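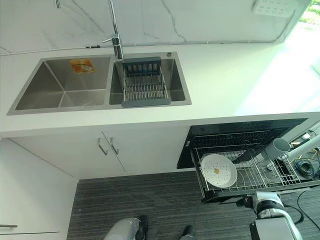 About Grullgate Kitchens

Grullgate plans and fits the wet side of domestic kitchens: sink, tap, drainage, dishwasher and the two or three feet of counter that connect them. We do not sell ovens, flooring or dining furniture. The company was started by Fabrice Marchal and Margaux Royer, who had both worked as kitchen fitters and had both spent a good part of that time moving sinks that had been put in the wrong place.

The office and workshop are in Bendale. A second fitting crew works out of Kisar. To date we have completed 454 sink and dishwasher installations, nearly all of them in existing kitchens where the outer walls and the main drain could not be moved.

How we plan a sink run

Every job starts with a survey of the supply, the waste pipe and the electrical outlets. The survey takes one visit and is done by the person who will draw the plan. After that we work from a small number of fixed rules:

The dishwasher goes directly beside the sink cabinet. A plate should travel from bowl to rack without crossing a walkway.

Where the cabinet is wide enough, we specify a double bowl with unequal sides. The larger bowl takes pans and soaking. The narrower one takes a drying rack that rests on both edges, so that hand-washed items drain into the bowl and the counter stays clear.

The faucet is set at the back, between the two bowls, and must reach both.

Cabinet doors under the sink open from the center, with bar handles placed close to the seam. The trap and shutoff valves have to be reachable with both doors open and nothing removed.

Outlets on the backsplash are kept to the side of the sink, with their position marked on the drawing before any stone is cut.

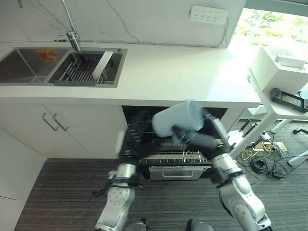
Double-bowl sink with drying rack, dishwasher open to the right of the sink cabinet.

Surfaces and materials

Most of our clients choose a white counter and a light backsplash. Both show limescale less than dark stone does, and both show coffee more. We supply stainless steel bowls as standard, in a brushed finish. Polished bowls can be ordered but scratch visibly within the first month of use, and we say so on the quote.

Loading the dishwasher

Each handover includes a short session on the machine that has been fitted. Chae-won Ahn wrote the handover sheet, which covers rack positions, filter cleaning and the order of loading. Plates stand upright between the dividers, facing the spray. Scraping is enough for most plates; a full rinse under the tap is not needed. The filter should be lifted out and cleaned every 12 washes, or sooner if water is left standing in the base.

People

Fabrice Marchal – surveys and drainage
Margaux Royer – drawings and cabinet work
Chae-won Ahn – appliances and handover
Agathe Aubert – orders, spare parts and scheduling

Service after fitting

Workmanship is covered for 3 years. Appliances carry the manufacturer's own warranty, which we register at handover. Spare seals, strainers and rack wheels for the models we install are kept at Bendale and can be collected on weekday mornings. For anything else, send Agathe the job number printed inside the left-hand sink cabinet door, along with a short note of the fault.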